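Build thread, August 2026. Carrying on from where I left off in December, when the arm project in the Tedcombe shared workshop was mostly a pile of brackets.

We're building our own arm from printed parts. The controller board is a Jelmont, the servos are from Wada, and the base plate is a piece of scrap steel I drilled badly and then drilled again.

The real arm isn't ready to pick anything up. The shoulder sags under load and the second joint has play in it. So the grasping work is all in simulation for now, using a Franka model because a decent one was easy to get hold of.

The kitchen counter set-up has a tractor, a salt shaker and a frying pan on it. The round thing with the stalk is what I've been working on — the fingers go for the stalk, and the arm is holding it clear of the counter here.

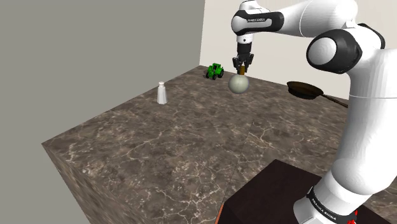
Tiditz asked whether any of this will carry over, as our arm has cheaper joints and nothing like the same reach. A fair point, and the joint angles won't. The approach path and the gripper timing should, with some retuning.

Grip force took the longest. I started at 60 per cent of the limit and came down to 40, which is what I've left it at.

Last batch was 1000 runs with the start position shifted a little each time. 113 failed, nearly all of them on the approach.

Next job is the shoulder. New bearing is on order, and the bracket needs reprinting with thicker walls. I'll post the files once it's bolted on and holding its own weight.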